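The Gear Table

Amparo Ibarra had kept the shop on Dridton Street for so long that people gave directions by it, and when she finally wrote to her niece's friend Clémence to ask if she might like to come for the winter and learn clocks, she spent most of the letter on the stairs, which were steep, and the soup, which was good, and only got to the clocks on the back of the second page.

Clémence Boyer came in March instead, having missed the winter altogether, with one suitcase and a cold. She was given the room over the workshop and a cup of something hot with lemon in it, and the next morning, still sniffling, she was shown the table.

It was a plain white table with a dark mat laid over most of it, and Amparo talked about that mat the way other people talk about a good dog. It was soft enough that a dropped part stayed where it fell, and dark enough that you could find it again. There had been a green mat before it, and before that a folded bath towel, and Amparo could tell you (and did, that first morning, at some length) which parts had been lost in the years of the towel.

"You put nothing on this but the work," she said. "No cups. No keys. Hongjun puts his sandwich on it and I have spoken to him."

Hongjun Yin, who was at the back sorting watch straps, raised one hand without turning around. He had been spoken to many times.

So Clémence learned the table before she learned anything else. She learned to brush the mat in one direction, toward herself, and to look at what came off before she threw it out. She learned that small gears were never to be carried in the palm, where they warmed up and stuck and went home with you, and that they were to travel on a dish or a disc or the lid of something, anything flat and pale that would show them plainly. She practiced with a pair of little ones from a mantel clock that belonged to Mr. Gu, across one end of the table and back again, until her wrist quit trembling and her cold was gone. 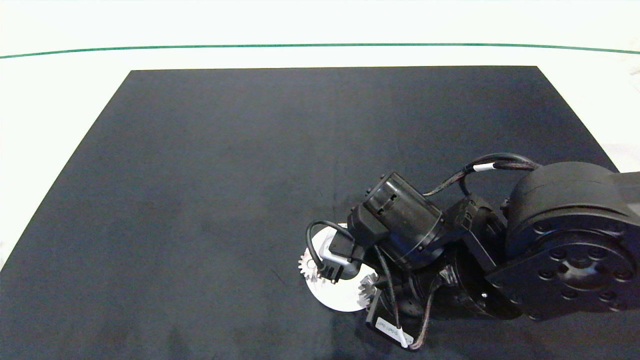
Two small silver gears on their white disc, over the dark mat.

Mr. Gu's clock was the trouble of that whole spring. Haoran Gu had brought it in wrapped in a sweater, and he came by every few days to ask after it, leaning in the doorway as though it were a hospital. It had been his mother's. It ran perfectly well for 30 minutes and then it stopped, and if you picked it up and set it down again it ran for another 30, and this had been going on, he told them, for 6 years. He had gotten into the habit of picking it up every time he walked past. His wife said it was the only exercise he took.

Amparo had been through it twice and found it clean. Hongjun had been through it once and found a crumb, which he denied was his.

"You do it," Amparo said to Clémence one evening in the last week of the month, when the rain was coming down so hard that they had given up on customers. "Take it down and put it back, and don't try to find anything. I've been trying to find something and I'm sick of my own cleverness."

Clémence took it down. She laid the parts out on the mat in the order they came off, left to right, as she'd been shown, and Amparo sat beside her with her shoes off and told her a long story about a man named Flerkon who had owned the shop first and who kept his money in a cuckoo clock, and forgot which one. There was a good deal about his brother in it, too, and a wedding. Clémence lost the thread somewhere around the brother and just listened to the voice go along with the rain.

When she got to the two little gears she set them down side by side, and then for no reason she picked one up again and held it to the lamp and turned it. She went all the way around. Then she went around the other way.

"This tooth leans," she said.

Amparo stopped in the middle of the wedding. She put on her glasses and then put a second pair on over them, and she took the gear in the tweezers and looked for so long that Hongjun came over from the straps to see.

"Well, I'll be," said Amparo. "It does lean."

She got up in her stocking feet and went into the kitchen, and they heard her lighting the stove under the soup. When she came back she had three bowls on a tray, and she stood there a moment looking for somewhere to put it down.

"Not on the mat," said Hongjun.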